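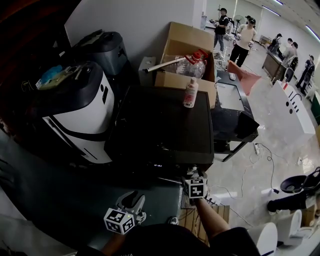 The Medicine Shelf: A Fall Clear-Out

Every September, when the windows start to get shut in the evenings and the first sniffles go through the building on Kinsella Street, our front desk begins getting the same phone call. Somebody has gone to the bathroom cabinet for a cough syrup, found one that looks older than the family dog, and wants to know whether it's still all right to take. So we thought we'd give over this corner of the newsletter to the whole business of the home medicine shelf, what to keep, what to let go of, and where on earth to put it all.

Let's start with the place itself, as I think most of us have been getting this wrong our whole lives (I certainly was!). The bathroom cabinet is called a medicine cabinet, it's sold as a medicine cabinet, and it is about the worst spot in the house for medicine. All that steam from the shower gets in, the temperature goes up and down several times a day, and tablets don't like either one. The cabinet over the stove is nearly as bad. A bedroom closet shelf is better, or a high kitchen cupboard well away from the oven and the dishwasher. If you have small children or grandchildren who visit, even only at Thanksgiving, make it a box with a lock and put it up high. Visitors' handbags count too, and I'll come back to that.

Now for the clearing out. Pick an evening, put the kettle on, and bring everything to one table. I do mean everything: the drawer by the bed, the glove compartment, the bottom of the gym bag, the little pouch from your last vacation. Look at the date on each package and set aside whatever has passed. Then look through the rest for anything with a label you can't read, anything that has lost its box and its instructions, and any tablets that have crumbled, stuck together or changed color. Those go too, whatever the date says. Eye drops deserve a special mention, as many kinds should be thrown out a few weeks after they're opened, and the date printed on the outside only applies while the seal is whole. If you write the day you opened them on the label with a marker, you'll thank yourself later.

Leftover antibiotics are the ones people find hardest to part with. They cost money, and it feels wasteful, and surely they'd help with the next sore throat? Please don't keep them. They were chosen for one illness in one person, and half a course of something is no use to anybody. The same goes for strong painkillers left from a dental visit or a surgery – those are the first things that ought to leave the house.

Please don't pour any of it down the sink. The pharmacy counter at our Ploston branch has a green drop box just inside the door, and you can use it any time we're open without speaking to a soul. Tablets can come in their bottles, though do black out your name and prescription number first. Liquids should have the cap on tight and be tucked into a zip bag. The box can't take needles, thermometers or inhalers, but ask at the counter and we'll tell you where those go. Last fall we sent off 67 pounds from that one box, which tells you how many drawers in this town were due for a look!

As for what to put back, you need less than you'd think. A pain and fever reliever that suits everyone in the household, something for allergies, something for an upset stomach, bandages in a couple of sizes, a tube of antiseptic, tweezers and a thermometer that has a working battery. If anyone takes regular medicine, keep an up-to-date list taped inside the door, with the doses, and put a copy in your wallet. Our Skomar branch has printed cards for this, free, with room for 12 medicines on each.

And back to those handbags, as promised. A purse on the floor is an open toy box to a toddler, and plenty of us carry a day's tablets in one. When company comes, offer to hang coats and bags up somewhere high. It feels a bit fussy the first time, and after that it's simply what you do at your house.

If you'd like somebody to go through the shelf with you, both branches are holding drop-in hours on Monday afternoons all month, from 2 until closing. Bring a bag with whatever you've got in it, and come as you are. The Cuveck bus stops right outside the Ploston door, and there's parking behind the Skomar one.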